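Tarkholm Pair Kit - Handheld Grippers, Set of 2

In stock at our Nondbridge warehouse
Page updated 04/01/2022

You want to record people doing chores so that a robot can learn to do them later, and you would like to do it without first buying the robot. The Tarkholm Pair Kit is what we sell for that. You hold one gripper in each hand, squeeze the handles, and go about your day with the manual dexterity of a polite lobster.

Most customers are moderately hopeless for the first hour. Then something clicks, usually with a towel, and they start picking things up at home that didn't need picking up. We consider this normal wear.

What you get

2 handheld grippers, white housing, black jaws
2 wrist straps
6 spare fingertips
1 hex key, which you will lose
Printed quick-start sheet, plus the long manual as a download

The jaws are jointed and close on a squeeze of the handle. Let go and they open again. There is no power assist, so the grip is exactly as strong and as patient as you are. Fabric is where the kit earns its keep - shirts, sheets, pillowcases, the single sock. It is less happy with coins, and we would ask you not to try eggs over anything you care about.

Each gripper records to its own card, and the two are matched up afterwards in Tipoki, our desktop software. Tipoki runs on Windows and Linux. A Mac version has been coming soon for long enough that we have stopped putting a month on it.

The numbers

Weight, each: 23 ounces
Recording time per charge: 177 minutes
Charging: USB-C, cable not included, check your drawer
Warranty: 2 years, fingertips excepted

The weight sounds like very little on paper. Hold both at shoulder height while making a bed and you may form a different opinion. Take breaks. The battery will outlast your forearms.

Do I need the Gandham stand?

Probably not. The Gandham is a charging stand that holds both grippers upright and looks very serious on a desk. It charges them no faster than a cable does. People buy it anyway, and we have one in the office ourselves.

Returns

Send the kit back within 6 weeks if it doesn't suit you. Please take your labels off the housings first, and wipe the jaws. We have been sent jam.
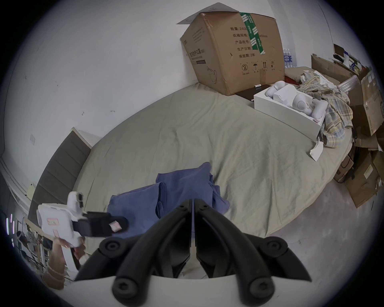
Pair Kit on laundry duty, blue fabric next in line.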